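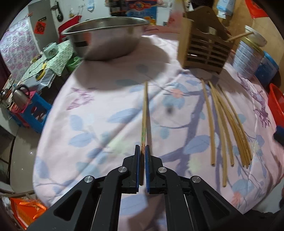
Mollatell Animal Sanctuary

Mollatell is a home for rescued wild cats, bears and the odd unwanted parrot, and I've been adding to this entry for years because I live just down the lane from it. It was set up by Nives Cocco, a former zoo keeper, on 9 acres of old grazing land. Her first resident was Zakia, an elderly lynx who came from a private owner in a horse trailer (and hated every minute of it, I'm told).

At its busiest the place held 300 animals. That was too many for the pens it had, and the licensing inspectors said so. The limit was cut to 255 – I remember the fuss in the village! – and the spare parrots went to Brennan Bird Park. 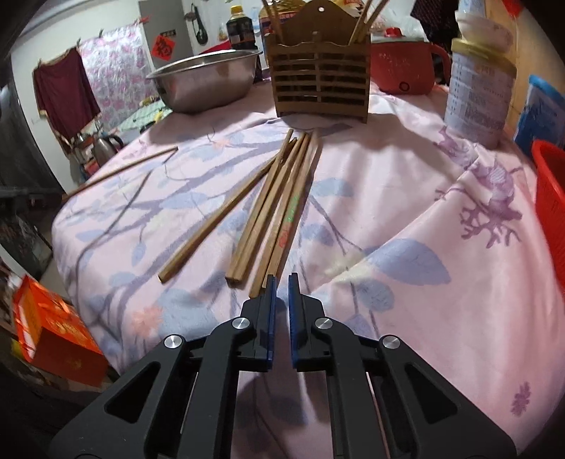

The limit still stands, and every new arrival has to be logged with the council before it leaves quarantine. Tianyou Deng took over as manager after Nives retired, and he put an end to cub petting and paid photos, which I was very glad to see. Visitor numbers dropped at first but are now about 3,000 a year. Guided walks run until the end of August, and the bear enclosure is closed during feeding.

See also: Brennan Bird Park; Private keeping of wild cats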